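Student project: arm pushes the cube fine but plows through everything else

Posted by tallgrass_ed in Robotics and Automation > School and club projects

Our project this term is tabletop pushing with a single rod on the end of the arm. The goal is to move the blue cube to a given spot on the board without disturbing the other blocks. 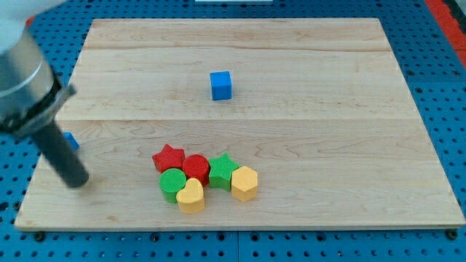
Vesna Kadrić wants to know first whether we are replanning after every push or sending the whole path at once. We send the whole path at once. I should have put that in to begin with.

More detail. The arm is on loan to the class until June. A camera gives us block positions and a Python script turns them into a list of pushes. With just the cube on the board it works well, usually ending up within a finger's width of the target. With other blocks on the board the rod clips them on the way over, or the cube turns partway through a push and slides off to one side. The stars are the worst. Once the rod catches between two points, the star comes along for the ride.

We have 500 recorded pushes so far. The plan was to train a small model on them that predicts where a block ends up. My partner thinks we need a lot more data before it is any use. I think something in our setup is wrong and more data won't fix it. The class demo is the Jaltcombe task, where the cube has to go past a group of mixed shapes, and we get three tries.

What would you look at first?

14 comments - 6 people have this problem too

Vesna Kadrić

Replan after every push. That is most of your problem. A push is never going to land exactly where you predicted, and by the fourth one your script is aiming at a place where the cube used to be. Make short pushes, lift, take a new picture, find the blocks again, pick the next push. It is slower but you only have three tries and I doubt anyone is timing you to the second.

Second, check your lift height. If the rod clips blocks on the way over, it is traveling too low. Raise it straight up, go across, come straight down. Don't let the planner cut the corner between up and across. Ours did that by default and we lost a week to it. The setting on our controller was called blend radius, so look for something like that and set it to zero for the lift and lower moves.

Third, the cube turning. You are probably pushing off center. A round rod touches a flat face along one thin line, so if that line is off to one side the cube will rotate. Aim through the middle of the face. If you need the cube to turn, do it on purpose as its own push and then look again.

On the data question, how are the 500 pushes spread out? If most of them are the cube by itself, the model has never seen a star get caught. I would sooner have 300 pushes with a mix of shapes than double what you have with the cube alone.

Helpful: 11

rkt_club_dad

Use a gripper and pick it up. Problem solved.

Helpful: 2

Reply from tallgrass_ed: The rules say push only.

Vimala Poduval

Agree with Vesna on replanning. I want to add something on the shapes, as I helped with the same kind of project at Nkuna last year.

Treat each block that isn't your target as a circle big enough to cover its widest part, plus a margin. Don't try to model the star points or the notch in the heart. We tried and the camera was not good enough to tell us which way the points faced every time. With circles the planner goes the long way around sometimes, and it might say there is no path when there is one, but it stops hooking things. When blocks are packed close together, make one big circle for the whole group and stay out of it.

Also check that you keep the size of the cube in the plan, as well as the rod. Our script checked that the rod had room and forgot about the cube in front of it.

Check the grain too, if your board is wood. We did the same push with the grain and across it and the results were different, not by a lot, but enough to show up over a long path. We logged the push direction and that helped the model. We had about 600 pushes by the end and the last batch made very little difference, so I side with you over your partner.

One more thing - bolt the board down or mark its corners. If somebody bumps it between sessions your camera calibration is off and everything looks like a bad push.

Helpful: 9

Reply from tallgrass_ed: Thanks, both. The blend setting was on. With it off the rod clears everything on the way over. Replanning is half written. Most of our pushes are the cube alone, so we are going to record a new set with the stars and the heart in it.

Reply from Vesna Kadrić: Good. Keep the old set in a separate folder, you can use it to check that the new model still handles the cube by itself.

Last updated: June
3 shares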